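Lulmont Parcel Service: Frequently Asked Questions About Sending Food

Updated 25 Oct 2023

These answers cover dry packaged food sent from a private address through a Lulmont counter or pickup. Business accounts are covered by a separate agreement.

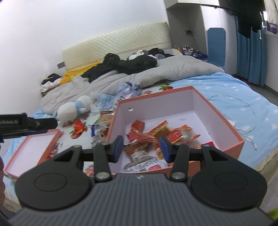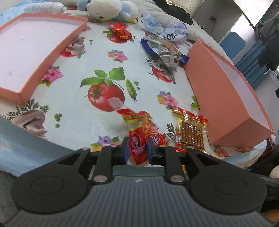 What counts as dry packaged food?
Food that is sealed by its maker, keeps at room temperature, and contains no free liquid. Home-baked goods are accepted under the same rate but are not eligible for a damage claim. The seal that matters is the one on each item, so a box of individually wrapped snacks qualifies even when the outer box has been opened or the contents have been moved to a different box. Small packets should be gathered into one inner bag before packing. The ingredient label must stay on any item crossing a border.

Which box sizes can I use?
Any rigid box with a combined length and girth of no more than 395 cm. Gift boxes are accepted as inner packaging only. They must go inside a corrugated outer box with padding on all six sides.

Is there a weight limit?
47 lb per parcel at the counter. Pickup drivers will take the same weight if the parcel can be reached without stairs.

Do I need a customs form for food?
Yes, for every destination outside the country. Use Form 786 and list each type of food on its own line. "Snacks" or "groceries" alone will be rejected by the system. Write the food itself, such as "rice crackers" or "dried plums", with the net weight and the value.

Can I send meat or dairy products?
Within the country, yes, if the item is shelf-stable. For other destinations, check the country page first. Jerky and products with meat flavoring are often treated as meat -- the decision belongs to the customs office at the destination, and postage is not refunded if the item is refused.

What about chocolate?
Accepted all year. From June until the end of summer it travels at the sender's risk, and melting is not covered.

How long is a parcel held if the recipient is out?
Food parcels are held at the Piden or Gough depot, depending on the delivery address. After the hold period shown on the notice they are returned. Items past their printed date on return are discarded.

How do I file a claim?
File within 60 days of the mailing date. Keep the outer box, the padding, and the damaged items until the claim is closed. Claims are processed by Fumik, and the reference number begins with F. A claim without photos of the outer box will be put on hold -- photos of the contents alone are not enough.

Can I change the address after mailing?
Only before the parcel leaves the first depot. Use the tracking page and select "Redirect".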